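From: Marlina Ngau
To: Rulden Players list
Subject: Re: Who is playing the Baron?

On 28 July 2019, Dušan Kollár wrote:
> Am I still the Baron? Yesenia says Kanako has
> the part and I have the horse. Which end?

Dear Dušan,

Back end, I'm afraid. Kanako takes over as the Baron for the August run, all 5 nights of it. She knew the lines by Thursday, a novelty in that role.

Golshifteh directs as before and would like the horse to stop sighing during the love duet.
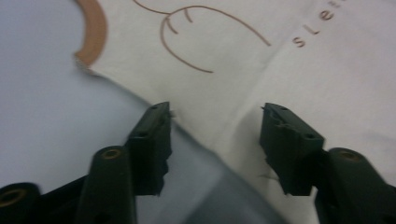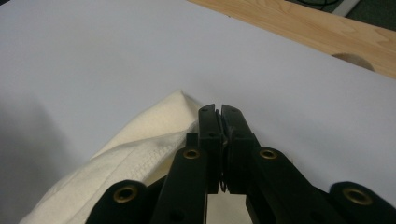

Gripper jaws, open in the first and closed in the second.

The hall at Nesitz seats 48 and we have sold 20, mostly to relations of the chorus. Yesenia has printed 2000 leaflets, so please take a box, or several. They still have your name on them, if that's any comfort.

Read-through is Tuesday at seven. Bring your own knee pads.

Marlina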